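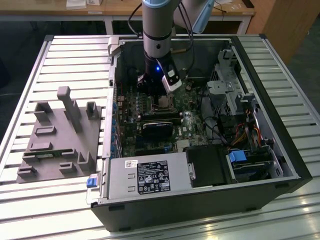

Tralladier 분해 절차는 PC와 서버 보드에서 프로세서를 꺼내는 동작을 수집하고 재생하는 방법을 다룬다. 한 번의 시도를 1회차로 기록하며, 현재 기준 세트는 242회차다. 본체는 옆판을 떼고 눕혀 알루미늄 작업대에 놓고, 부품 고정용 회색 3D 프린팅 지그는 본체 왼쪽에 둔다.

## 4. 소켓 접근

1. 전원을 분리하고 5분간 대기한다.
2. 그리퍼를 소켓 위쪽 대기 위치로 보낸다.
3. 손목 카메라 영상에서 소켓 브래킷 전체가 보이는지 확인한다.
4. 접근 속도를 낮추고 공구 끝을 소켓 쪽으로 옮긴다.

> **주의:** 메모리 슬롯 위를 낮은 높이로 가로지르지 않는다. 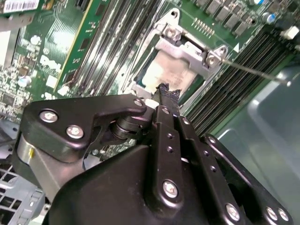 *그림 4-2. 손목 카메라로 본 CPU 소켓과 테이프를 감은 공구 끝*

## 5. 프로세서 파지

1. 고정 레버를 풀고 브래킷을 연다.
2. 두 손가락을 프로세서의 마주 보는 모서리 쪽에 맞춘다.
3. 파지력을 단계적으로 올린 뒤 수직으로 든다.
4. 성공 여부를 회차 기록에 입력한다. 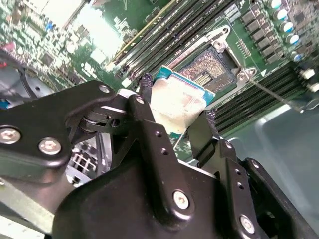 최종 수정: 3월 13일 (Sigrun Wikström)

대각선 파지에서는 칩이 기울어질 수 있다. 소켓 핀과 가까운 높이에서는 손목을 회전하지 않는다.

> **참고:** 방열판에 남은 서멀 페이스트는 윤곽 검출에 영향을 준다. 검출이 실패하면 Danell 설정에서 노출값을 69로 바꾸고 4절 3단계부터 다시 진행한다.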